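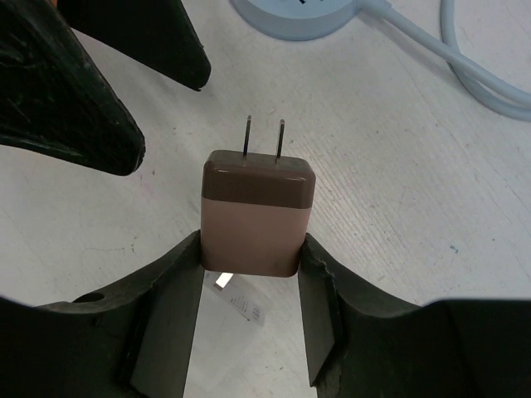
3. What people keep, and what they say about keeping it

3.1 Getting into the drawers

I should admit right away that I went into the Markinitz visits expecting to write about furniture. The plan was to ask people how they decide where things live in a small apartment, and I had a nice long interview guide full of questions about shelves. Then at the first home I asked to see a place where "things end up," and we spent most of an hour on one kitchen drawer. The same thing happened at the second home. By the third I had put the guide back in my bag and was just asking for the drawer.

So the material in this section comes from drawer visits in 21 homes, split between Markinitz and the newer part of Hiledov. Each visit ran 60 minutes, though I let a few of them spill over when somebody was in the middle of a good story (I have a weakness for these). I asked people to take things out one at a time and tell me whatever came to mind. I did not ask them to sort anything, and I tried very hard not to say "wow" when something strange came out. I failed at that in Hiledov, where one drawer held a full set of curtain hooks for windows the family had left behind two moves ago.

3.2 The "it belongs to something" pile

The biggest group of things, in nearly every home, was what I started calling belongers. A belonger is an object that makes no sense alone and is kept on the strength of some other object, which may or may not still be in the house. Keys are belongers. So are shelf pegs, remote controls, the little bag of spare buttons that comes with a coat, and the lid with no pot. I find these fascinating, partly for the way people talk about them: the voice drops a little, and you get a sentence like "well, that goes to the thing."

Which thing? Quite often the person couldn't say, and it didn't seem to bother them much! One man in Markinitz held up a hex key and told me it was for the bed. He had sold the bed. When I asked whether he wanted to get rid of the key, he looked at me as if I had suggested throwing out a neighbor's mail.

Power adapters deserve a mention, mainly for how anonymous they are. Figure 1 has one with a brown cap over a dusty pink-beige body, and I use it in talks as a sort of best case, as the colors at least give a person something to go on. Most of the adapters I was shown were plain black or plain white, and their owners had to fall back on guesswork or on plugging things in to see. Several people told me they would never throw one out "just in case," and then couldn't finish the sentence when I waited for the case.

Figure 1. A two-tone plug-in power adapter with two flat prongs.

I don't want to make too much of electronics, though. The earlier Paredes survey put them in a category of their own, and I think that was a mistake. If you listen to the talk instead of looking at the object, an adapter and a hex key and a saucepan lid are all doing the same job. Each one is a promise that the set could be made whole again.

3.3 Who gets to throw it out

Now for the part that surprised me. I had assumed that whoever used the drawer most would also be the one to clear it, and in homes with only one adult that held up fine. In the shared homes it fell apart. People were happy to put anything in the drawer, mine or yours or no idea whose, and very slow to take anything out unless they were sure it was theirs. With belongers they were almost never sure. So the stuff just sits there, and it gets a bit safer every year, as the number of people who might remember what it goes to keeps shrinking.

Nine of the homes had some kind of rule about this. A couple in Hiledov kept a shoebox on top of the fridge, and anything in the shoebox at the end of March was gone, no appeals. Another household wrote a question mark on a bit of masking tape, stuck it on the item, and waited for somebody to claim it. I loved that one, and I tried it at home with poor results (my own family peels the tape off and puts the item back). The other homes had no rule, and a few seemed mildly offended by the idea of one.

Moving was the one event that really emptied a drawer, and even then only partly. People who had used Ukeo for storage between apartments talked about the cost per box, and how paying for a box made them look harder at what was in it. But the very last drawer, the one done at midnight with the van coming in the morning, got tipped whole into a bag. I heard that story so many times that I began to wait for it. In 2 homes the bag itself was still around, unopened, inside the new drawer.

3.4 A few cautions

I picked homes through friends of friends, so there is surely a tilt toward people who don't mind a stranger looking at their rubber bands. People with very tidy drawers may have said no. People with very bad ones may have too. I also never went back for a second visit, and I wish I had, especially to the shoebox couple, so anything I say about how long things stay put rests on what people remembered and told me. Section 4 takes the belongers alone and looks at the stories attached to them, starting with keys.

14 shares
3 comments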